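Bench Rules for Hand-Held Grippers
Workshop tips from Golnar Babaei, Trevine

Clear the bench before you power up. Wipe the top, then put out only what the task sheet lists.
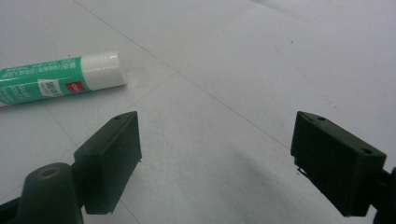 Start every task from the same pose, with the jaws wide. Check that the item lies well outside the gap, as the glue stick does here. Bits of grit get wiped up before the next run.

Route cables off the back of each gripper and leave enough slack for a full reach.

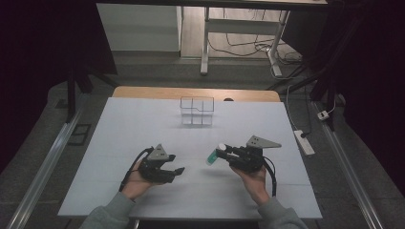

How long should one person work before a break?
Ten minutes at our shop. Malathi Palaniappan set that limit in May and we have kept it.

Keep sleeves clear of the hinges. Move one hand at a time near the organizer.
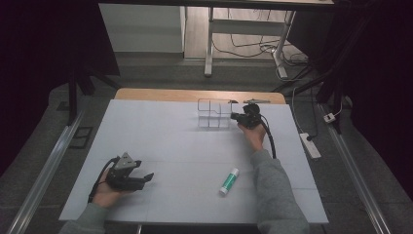

Pad Care

Look at both pads every 500 grips and write down what you find. Don't trim a pad and put it back in service.

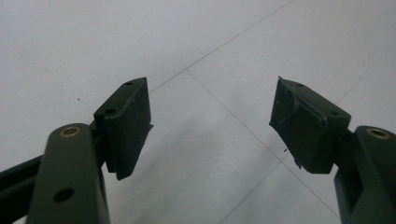 Replace pads in pairs, even if one still looks good. Wear is often uneven: the right pad here is frayed and peeling, and the left looks better. Each pad has two small screw holes on top, so check both spots when you fit the new set. Old pads go in the Talebi bin on shelf 7.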